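Visit to the Somogyi Handling Laboratory
Report by Consuelo Bedoya, Technical Training Office

The Training Office visited the Somogyi laboratory on 20 May 2021 to learn how its basket-sorting cell is set up and maintained. Our host was Consuelo Sánchez, who has managed the cell since it was moved from the Sunia building in April.

Setup of the cell

The cell consists of one arm with a two-finger gripper, a camera at the wrist and a fixed camera at the workspace. The control software is Nisix, version 55. Each session begins with a check of both camera views against saved reference images. If a basket has shifted, it is put back by hand before the arm is powered.

Routine care

The fingers are wiped with a dry cloth every 200 cycles and inspected for wear along the inner edges, where most contact occurs. Finger covers are replaced at 900 cycles. The log stood at 2345 cycles on the day of our visit, and all entries were signed. Spare covers come from Zerus and are kept in a drawer below the controller.

Ms. Sánchez noted that the counter should also be cleared of crumbs and lint between sessions, a step that new operators tend to forget.
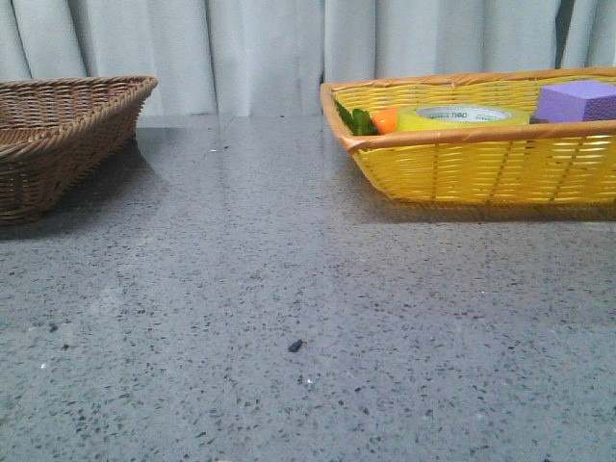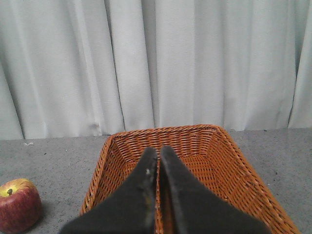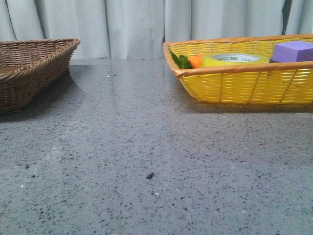 The second view is from the wrist camera, with the gripper fingers over the empty wicker basket; the first and third are from the fixed camera.

Points for follow-up

Our own cell has no written schedule for finger covers. The Office will request a copy of the Somogyi log sheet and propose a similar form to our operators. A second visit, to observe a cover replacement, has been requested.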